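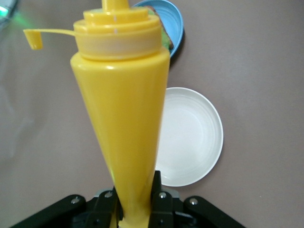 1/ Moving a small shop's ordering site off a native app and onto plain web pages. Notes from the last few months at Jondbridge, in case you're weighing the same thing.

2/ Starting point: an iOS app and an Android app, both built by an agency that has since closed. Two codebases and 2 sets of store listings. Any change to the menu of delivery areas meant a release on each side.

3/ Usage was lower than we had assumed. The apps had 1,000 installs between them, but most orders already came through the mobile site. People installed the app, ordered once, and went back to the browser.

4/ Anong Limsakul did the audit. She listed every feature in the apps and marked which ones the site lacked. The list was short: saved addresses, reorder from history, and order status alerts.

5/ Saved addresses and reorder were easy. Both needed an account page and one new table. Most of the work was matching old app accounts to site accounts where the email was spelled differently.

6/ Alerts took longer. We looked at web push first. It works, but on iPhones the customer has to add the site to the home screen before you can ask for permission. Very few of our testers got that far.

7/ So we went with text messages, sent through Bisach. It costs us money per message. Support tickets asking "where is my order" dropped enough that the owner was fine with it.

8/ Page weight was the next problem. The product list loaded every photo at full size. Fiifi Amegashie set up resized versions and lazy loading, and took out a carousel script that was used on one page. On a mid-range Android phone the list is now usable in a couple of seconds.

9/ We tried a service worker for offline browsing and removed it. Prices change during the day, and customers were seeing old ones from the cache. You can tune this, but for a shop our size it wasn't worth the upkeep.

10/ Shutting down the apps: we put a banner in both in March with a link to the site, and left it up for 40 days. After that we pulled the listings. Existing installs now open to a single screen with the same link.

11/ Complaints were few. Most were about having to log in again. One customer wanted the icon back, and we sent her the steps for adding the site to her home screen.

12/ What I would do differently: check the analytics before renewing the developer accounts, and export the push tokens and account data while the agency still answers email. We had to rebuild some of that by hand.

13/ Next is the checkout form. It still asks for the phone number twice.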